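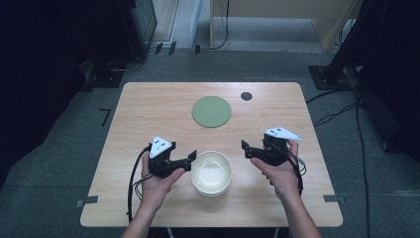
Folus Community Meals
Progress report to the Masson Fund, second period
Prepared by Clotilde Perrin, project coordinator

Dear Ms. Collet,

Please find our report for the period that ended in September. I have followed the order of your form, but I put the budget question before the staff question, as the second depends on the first.

1. Meals and guests

We served lunch in Berness during the whole period, with a pause of 2 weeks in the summer when the hall was closed for work on the roof. At the end of the period we had almost 350 people on our list. Not all of them come every time. Many older guests come only when there is soup, and several have told us this very clearly.

The evening meal in Palness started later than we promised in the first report. The kitchen there needed a new extractor fan, and the first company we asked did not answer our letters. Jérémie Joly found another one and the work was finished before the end of the summer. Since then the evening meal opens at six and we close the door at half past eight.

2. Food supply

The agreement with the two bakeries continues. The vegetable supply is less regular. In the spring we received a large quantity of leeks and very few other things, and our cook, Baptiste Royer, had to change the menu many times. He has now made a list of dishes that can be prepared with whatever arrives, and he shares it with the kitchen in Palness. We also buy dried beans and rice in larger bags, and the price is better.

We had one problem with the cold room. The temperature went up during a night and we had to throw away the dairy products. The repair was covered by the guarantee, but the food was not. I have put this loss on a separate line in the accounts so that you can see it.

3. Cooking class

Solomiia Shevchuk now leads the cooking class, which was a new activity in this grant. It has 13 regular participants. At the beginning she gave the recipes on paper, but several people in the group do not read easily in English or in French, so she changed the method. Now she cooks the dish first and the group cooks it after her. The sessions became longer, and we asked for the hall until four o'clock. The group would like to learn pastry next. We do not have a good oven for this in Berness, and we are looking at the possibility of using the one in Palness.

4. Budget

Spending is under the plan for salaries and over the plan for transport. The salaries are lower because the Palness kitchen opened late. The transport is higher because we carried food from Berness during that time. With your agreement, we would like to move 10 percent of the salary line to transport for the next period. The total of the grant does not change.

5. Staff

The position of kitchen assistant in Palness is still open. We received few applications, and the two people we chose to meet were looking for full-time work. Jérémie is covering the most urgent hours. This is not a good solution for a long time, and he has also the deliveries to organize. We will publish the position again with different hours.

6. Next period

We want to keep both kitchens open through the winter without a pause, fill the open position, and decide about the pastry class. We will also ask the guests in Palness if six o'clock is the right time. Some families said that it is too early for them.

I would be glad to receive your answer on point 4 before we prepare the next order for the van. The accounts and the attendance sheets are attached.

With kind regards,
Clotilde Perrin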